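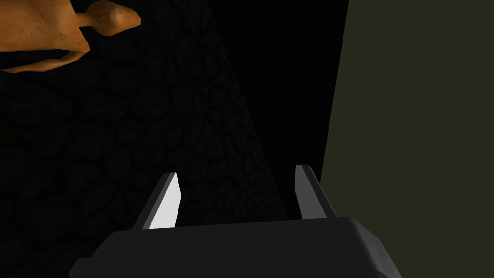 Jetcombe Letters: a text collection of service family correspondence

Version 1.2
Last change: Sep 1, 2024
Maintainers: Tamsin Sheehan, Flynn Cosgrove

Summary

Jetcombe Letters is a collection of typed transcripts. The letters were written between soldiers, sailors and their families, mostly in the years when the writer was away from home. The families gave us copies and kept the originals. We typed the text by hand, in two passes, and we keep the spelling of the writer.

The collection has 200 letters from 20 families. The oldest is from 1943 and the newest is from 1991. All letters are in English, with single words of German, Korean and Vietnamese that the writers learned on their tour.

What is in the folder

letters/ has one plain text file for each letter, in UTF-8.
families.csv has one row for each family, with a code name, the branch of service and the years.
places.csv has the place names that appear in the letters, with modern spelling where we could find it.
notes/ has our remarks about hard passages. It is not complete.
CHANGES is the list of corrections.

The family code is a made-up word, for example Ekari or Hoani. It has no connection to the real name or to the region. Please do not try to guess the family from it.

Format of a letter file

The first lines are the header. After one empty line comes the text.

family: Ekari
number: 14
direction: to home
year: 1968
month: July
pages: 3
typed by: TS
checked by: FC

The field "direction" can be "to home", "from home" or "between members". The third value is for letters where both persons were serving at the same time, such as two brothers in different units. If the year is not written on the letter and there is no postmark, the field says "unknown". We did not fill it from the content, even when a battle or an election is mentioned.

Marks in the text

[?] after a word means that the typist was not sure.
[...] means one or more words that we could not read.
[name] is a name which was taken out.
[cut] is a passage which was taken out by wish of the family.
[censor] is a part removed by the military censor before the letter was sent. These are found only in letters before 1946.

Line breaks follow the paragraphs of the writer and not the lines on the paper. Crossed-out words are left out, except when the writer makes a remark about them.

How the text was made

Tamsin typed the first pass from scans or from photocopies. Flynn read every file against the same copy and marked the differences. When we did not agree, we asked the family. For the letters of Clotoro this was not possible, and for that reason you will find more [?] marks there than in other families.

We tried a text recognition program in the beginning. With pencil on thin airmail paper the result was too poor, and to correct it took longer than typing. No text from that test is left in the files.

Names and privacy

Family names, street addresses and service numbers are removed. First names stay if the family agreed, and the column "first_names" in families.csv shows this. Names of units and ships are kept. In 87 letters there is at least one [name] mark.

If you recognize a person in the letters, please do not publish the name. Write to us first and we will ask the family.

Known problems

The Army is much bigger in this collection than the other branches. There are only 6 letters from the Coast Guard, and all come from the same writer. Letters from home are fewer than letters to home, as soldiers in the field could not carry so much paper with them. The letters of wives and mothers are therefore weaker represented than they should be.

Some writers use hard words about the enemy or about people of other races. We did not change these words. A teacher who wants to use the letters in class should read them first.

The dates in the Hoani files were wrong in version 1.0, where day and month were exchanged. This is repaired since 1.1. If you have the old files, please delete them.

Use

You may read, quote and search the collection for study, teaching and family history. Selling the text or printing a full letter in a book needs a written permission from the family. We can forward your request, but the answer may need several weeks.

When you quote, please give the family code and the letter number, in this manner:
Jetcombe Letters, Ekari 14, version 1.2

Corrections

Send the file name, the line and your reading of the word. A correction from a relative of the writer is checked before the others. Accepted corrections appear in CHANGES with the initials of the sender, or without initials if you prefer it so.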